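Dear Ms. Tavares,

Your grant of 300 dollars has gone a long way at the Parnport supply table, and I'm so glad to be writing with good news! We've made up 172 desk kits for the evening classes, and Jitendra Rajput has another 90 nearly ready. We settled on a small blue stapler after much friendly debate.
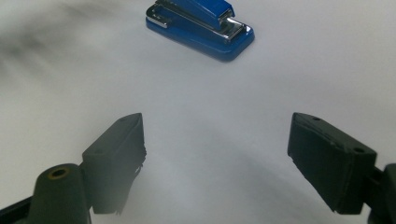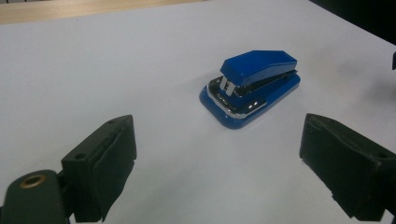
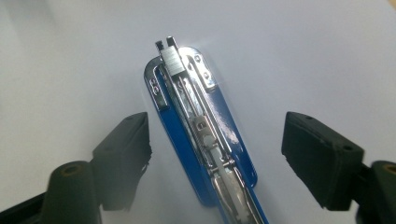 Next come the folders, which Panya is pricing now, and I'll send you her figures and the receipts in November.

Warmly,
Oduor Magesa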